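브로텍스 오픈데이에 다녀왔습니다

2022년 1월 21일

한국어로 긴 글을 쓰는 것은 오랜만입니다. 틀린 표현이 있으면 댓글로 알려 주십시오. 고치겠습니다.

오늘은 브로텍스(Brotex)라는 회사의 오픈데이에 다녀온 이야기를 쓰려고 합니다. 저는 포장 기계를 수리하는 일을 하고 있어서 산업용 로봇은 자주 봅니다. 그렇지만 팔이 두 개인 로봇을 가르치는 과정은 가까이에서 본 적이 없었습니다. 지난 10월에 신청했는데 그때는 행사가 연기되었고, 이번에 다시 초대 메일을 받았습니다.

회사는 역에서 버스로 20분 걸리는 곳에 있습니다. 버스 정류장 이름과 건물 이름이 달라서 저는 한 정류장을 더 가서 내렸습니다. 눈이 녹은 길을 걸어서 돌아오느라 신발이 다 젖었습니다. 다음에 가시는 분은 주유소가 보이면 바로 벨을 누르시기 바랍니다.

입구에서 이름표를 받고 2층으로 올라갔습니다. 한 그룹은 최대 40명이라고 안내되어 있었는데, 우리 그룹은 자리가 꽤 남아 있었습니다. 안내를 맡은 분은 발디스 아도마이티스(Valdis Adomaitis) 씨였습니다. 말이 빠르지 않아서 저 같은 외국인도 듣기 편했습니다.

처음에 본 것은 '플루렉스(Plulex)'라는 프로그램이었습니다. 두 팔 로봇의 작업을 시뮬레이션 안에서 먼저 연습하는 프로그램입니다. 아도마이티스 씨의 설명에 따르면, 한 가지 작업을 실제 로봇으로 옮기기 전에 시뮬레이션에서 500번을 실행한다고 합니다. 매번 물건의 위치를 조금씩 바꾼다고 했습니다. 저는 숫자보다 그 준비 과정이 더 흥미로웠습니다. 배경을 꾸미는 데에는 시간을 쓰지 않고, 접촉과 마찰을 맞추는 데에 시간을 거의 다 쓴다고 합니다.
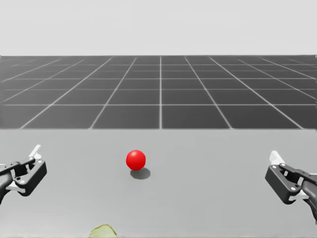 연습 과제는 아이들 장난감처럼 단순한 것부터 시작합니다. 한쪽 팔이 공을 집어서 다른 쪽 팔에 넘겨주는 과제가 첫 단계라고 들었습니다. 저는 처음에 이것이 왜 어려운지 이해하지 못했습니다. 사람은 생각하지 않고 하는 동작이기 때문입니다. 그런데 설명을 듣고 보니 문제가 많았습니다. 공은 손가락이 조금만 비스듬하게 닿아도 굴러갑니다. 넘겨줄 때는 두 그리퍼가 잠깐 동안 같은 물건을 잡고 있어야 하고, 먼저 잡은 쪽이 너무 빨리 놓으면 떨어집니다. 너무 늦게 놓으면 두 팔이 서로 당기게 됩니다.

제 뒤에 앉은 학생이 좋은 질문을 했습니다. 시뮬레이션에서 잘되면 실제로도 잘되느냐는 질문이었습니다. 아도마이티스 씨는 웃으면서 "첫날에는 거의 안 됩니다"라고 대답했습니다. 실제 그리퍼는 손가락 패드가 닳고, 케이블이 팔을 조금씩 당기고, 책상도 완전히 수평이 아니라고 합니다. 이 대답은 제 일과 비슷해서 마음에 들었습니다. 제가 고치는 기계도 도면대로 움직이는 날이 별로 없습니다.

그다음에 참가자들이 직접 해 보는 시간이 있었습니다. 조종기 두 개를 양손에 잡고 화면 속의 팔을 움직이는 것입니다. 저도 줄을 서서 해 보았습니다. 왼손은 괜찮았지만 오른손으로 그리퍼를 닫을 때마다 손목이 같이 돌아갔습니다. 화면에는 깊이가 없어서 공이 손가락 앞에 있는지 뒤에 있는지 판단하기 어려웠습니다. 두 번 시도해서 두 번 다 공을 밀어 버렸습니다. 제 앞에 한 어린이는 한 번에 성공해서 박수를 받았습니다. 조금 부러웠습니다.

쉬는 시간에는 커피와 계피빵이 나왔습니다. 빵은 아주 맛있었는데 커피는 연했습니다. 거기서 만니넨(Manninen)이라는 부품 회사의 직원과 이야기했습니다. 그분은 손가락 패드의 재료에 대해서 오래 설명해 주셨습니다. 부드러운 패드는 잘 잡히지만 빨리 닳고, 단단한 패드는 그 반대라고 합니다. 전문 용어가 많아서 제가 절반 정도만 이해한 것 같습니다. 명함을 받았으니 나중에 메일로 다시 물어볼 생각입니다.

아쉬운 점도 적겠습니다. 질문 시간이 짧았고, 뒷자리에서는 마이크 소리가 잘 들리지 않았습니다. 한국어 자료가 없는 것은 당연하지만, 영어 자료도 한 장뿐이었습니다. 그리고 실제 로봇이 있는 방은 유리문 밖에서만 볼 수 있었습니다.

다음 행사는 드릴홀름(Drillholm)에 있는 지점에서 열린다고 합니다. 날짜는 아직 정해지지 않았습니다. 그곳은 집에서 멀지만 실제 로봇 옆에 서서 볼 수 있다고 하니 휴가를 내서라도 가 보고 싶습니다. 혹시 같이 가실 분이 계시면 댓글을 남겨 주십시오. 제 차에 자리가 있습니다.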